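How to Get Through a Big Load at the Laundromat Without Losing Your Mind (or Your Socks)

When our own washer gave out last September, I figured I'd have a new one within the week. Well, the week became a month, the month became a winter, and somewhere in there I got oddly fond of the laundromat on Horkomgate. So many of you have written to ask how I manage it with a family's worth of clothes that I thought I'd put it all down in one place.

Before you leave the house

Sort at home. I know it's tempting to stuff everything in one bag and deal with it when you get there, but you'll be doing it on a wet folding table with somebody waiting behind you. I use one bag for darks, one for lights and khakis, and a pillowcase for towels. Check the pockets while you're at it (tissues are the worst, and I've washed a grocery list more times than I can tell you).

Put your detergent in the bag last, standing up, with the cap screwed on tight. A bottle with a proper handle is worth having if you walk there like I do.

Picking your machine

Give the drum a quick look before you put anything in. Run your hand around the rubber seal and feel for grit, hairpins, or the last person's sock. Then find the number on the front and remember it, especially if you pay at a box on the wall. I once paid for a stranger's wash two machines over, and she was very nice about it, but still!

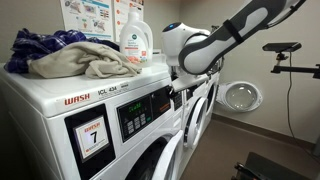 Botond Antal
Home and Laundry Writer

The top of a front loader makes a handy shelf. I set my detergent there and lay out anything I'm not sure about, like a plaid garment that might bleed or beige cloth that would show it if it did. Dark plaids go in with the darks the first few times, whatever the label says. Shake each piece open as it goes in, and leave a hand's width of space at the top of the drum so the clothes can tumble.

Do read the posters on the wall, too. Every laundromat has its own ideas about when to add soap and which button comes first, and it takes a minute to learn yours.

Soap and settings

Less soap than you think. Start with half of what you'd use at home and see how the rinse looks through the door. For everyday clothes I wash at 30 degrees Celsius, or "cold" or "cool" if your machine only gives you words. Towels get warm.

While it runs

Look at the display once the cycle is going and set a timer on your phone for a few minutes less than it shows. You want to be standing there when it stops, with a cart if there is one. Take your bottle and any spare clothes down off the machine before you sit, as the spin can walk things right off the edge.

Getting it home

Fold straight from the dryer while everything's warm. Shirts first, then pants, then towels, and socks in a heap to be matched in front of the TV. My friend Kazue Sugiyama rolls her shirts instead and swears they crease less. I've tried it and mine looked like sausages, but she may have the knack.

Last updated 22 May 2025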